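Review: the Flomenby felt table cover, after one term with our student robotics club
Posted August 11, 2024 by Darnell Zamora

Our club at Josow College works on one task this year, which is folding a towel with a robot arm. Hazel Nakamura, our supervisor, asked me to choose a cover for the work table in April, and I bought the Flomenby in dark green. I could not find a review from people who use it for robots, so I write one.

First, the colour. Our software must find the border of the cloth before the arm can plan a fold. With the old grey cover from Kulance we lost the border many times. On the green, the orange-tan towel is very clear, even when it is bunched up, and we needed to change only one threshold. The surface is matte, so we have less trouble with reflections from the ceiling lights.

Second, the grip. This was my worry. A felt that is too rough will hold the loops of the towel, and one that is too smooth lets the towel slide away when the fingers push. The Flomenby is somewhere in the middle. In 20 trials of the corner grasp the towel slid too far in three, and I think two of those were the fault of my code. 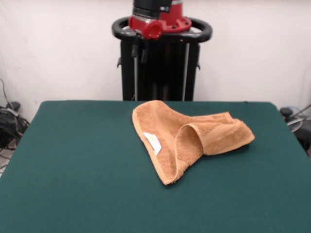
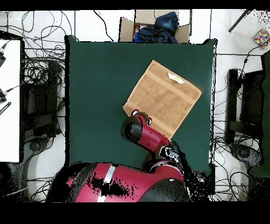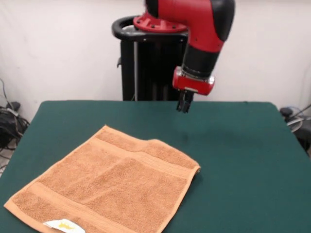
The same kind of towel in all three, bunched up in the first and flatter in the other two.

Now the bad points. The felt collects lint from terry cloth, and we must brush it after each session. It also marks if you press the gripper down too hard – the first years learned this quickly. The instructions for washing are only one line long, and I would like more.

The seller, Ferreira, delivered in 11 days. For a club that folds cloth I recommend it. For wheeled robots I would look for something harder.

My score: four out of five.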